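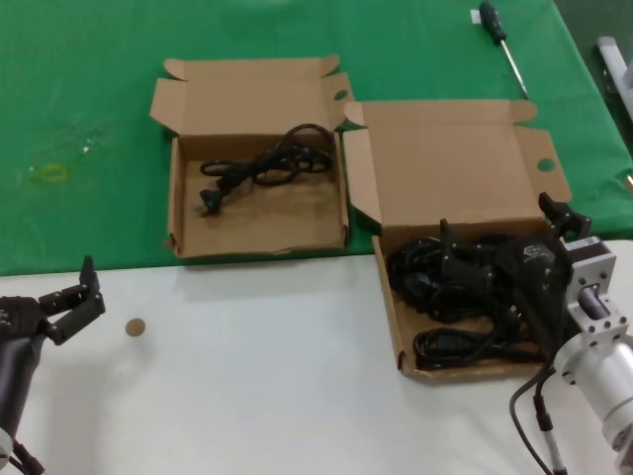

Home Shop Trade-Ins Repairs FAQ Contact

Frequently Asked Questions

Do you take old chargers and cables?
Yes, and gladly! Bring them in any box or bag you like, tangled or tidy, and we'll sort through them at the counter. If you happen to know which cord goes with which gadget, a bit of tape with the name on it is a lovely help, but please don't lose an evening over it.

I've lost the adapter for my laptop. Can you find me one?
Very often we can. Bring the laptop along, or copy down the voltage, the amps and the shape of the plug. Parvathi looks after the adapters and will test one with you before you pay. Most used ones are $4.

What if it stops working once I get home?
Bring it back within 30 days and we'll swap it or give you your money back, whichever suits you. You don't need the receipt if you gave us your name when you bought it.

Is there anything you can't accept?
Swollen batteries, I'm afraid, and anything with bare wire showing – the county drop-off site takes both.

When are you open?
Every day but Sunday, from 10 in the morning. In July we close at noon, as the back of the Gumholm shop gets terribly warm.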